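Notebook, bench 3 side
17th August

Continuing the rules for hand-held gripper recording. Wyn Eynon asked me to write them in one place, so that the people at Tresov can work in the same way as we do and we don't have to explain by mail each time. It is still a draft. Please write your remarks under my text and don't change my lines, otherwise I can't follow who said what.

Where we are now

In July we had 1,433 recordings in the folder. After I went through them, 1,232 stay in. The others are out because they break one rule or another, mostly rule 2 (fingers not in view at the start) and rule 5 (target touched before the start signal). I didn't delete anything, they are in a separate folder with the reason in the text file. I ask everybody to do the same. A recording which is removed without a reason written down is worse for us than a bad recording.

The Zidberg document we got in spring has its own numbering and it doesn't match ours. I keep ours. Where I took a rule from them I wrote Z after the number.

Rules, version 4

1. Before the first recording of the day, open and close the gripper fully, five times. If it sticks, stop and clean the slide. Don't put oil. Yoon put oil once and the dust stayed on the rail for two weeks.

2. Both fingers must be in view when the recording starts, with the tips at nearly the same height in the image. If one tip is clearly higher, the mount is turned and you must loosen the two screws and set it again. Write in the log that you did it, the calibration before and after is not the same.

3 (Z). Start open. The gap between the fingers is the widest one, also when the target is thin and you feel it is a waste of travel. The software takes the first value as the reference for open. When somebody starts half closed, all widths in this recording are wrong and we can't repair it later.

4. Hold still for two seconds at the start position. Count it in your head slowly. Most people count too fast, me too.

5. Don't touch the target or the floor before the start signal.

6. Light must be soft and even. Turn off the desk lamp and close the blind on the window side. A hard shadow of the gripper on the floor moves together with the gripper, and the tracking takes it for an object.

7. Flat targets (paper sheet, card, thin folder). These are the hardest and I want to write more about them.

White paper on a pale floor has low contrast, but we should keep it in the set. In real offices it is like this. What we need is that the tracking has something other to hold, so the grout lines between the tiles must be visible at the start. When I stand over one tile only and the image is all plain white, the position drifts, I saw up to 149 mm in the worst case. With lines crossing the view it is good enough.

Place the sheet at an angle to the tile lines, not parallel. If it is parallel the edge detector of Ramen mixes the paper edge with the grout. I reported this to them and they answered it is known.

Start from above, looking steeply down, with the sheet away from the fingers, then make the approach in one movement. No correction in small steps. If you miss, lift, go back to the start position and make a new recording.

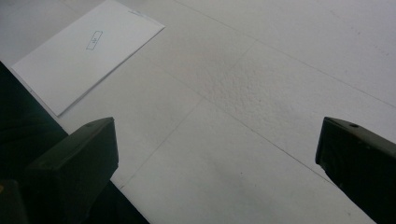

8. Print on the sheet. It is allowed to have a small box or a little text on the paper, but nothing with a name, address or phone number. Take the sheets from the tray near the printer, which I checked. Don't take any paper from the recycling box. If private text gets into a recording by mistake, tell me the same day, also when you think it can't be read.

9. Creases. A sheet with a fold or a lifted edge is easier to pick, and it is not fair to compare it with a flat one. Both kinds are welcome but write in the log "flat" or "lifted". If you are not sure, write "lifted".

10. Change the sheet after 50 picks, or earlier when the edge is soft. The used sheets go in the blue folder, I still want to look at how the edges wear.

11 (Z). Stop rule. If the operator feels pain in the wrist or must change the hand, stop the session and finish another day. Nobody is asked to reach the number of recordings in the plan.

Questions still open

Tile surface. Some tiles are rougher in one place, like the skin of an orange, and others are smooth. Should we write this in the log? I think yes, because the paper slides differently, but I have no measurement for this. I will try with a spring scale next week, pulling the same sheet over both.

Rule 4, two seconds or three. Wyn prefers three. With three the file is longer but the start value is calmer. I compared a few and the difference is small, so I leave it at two until somebody shows me a case where it matters.

The word "miss". Tresov uses it when the fingers close without the paper. We use it also when the paper is lifted and falls. We have to agree on this before they send their first part, if not the success rates can't be put in one table. My proposal: "miss" for the first, "drop" for the second.

To do

Send version 4 to Wyn for reading.
Ask Yoon for the drawing of the new finger mount, with the screw positions.
Make a one-page print of rules 1 to 6 for the wall, bigger letters than last time.
Go again through the July files with mark "unsure".
Order paper.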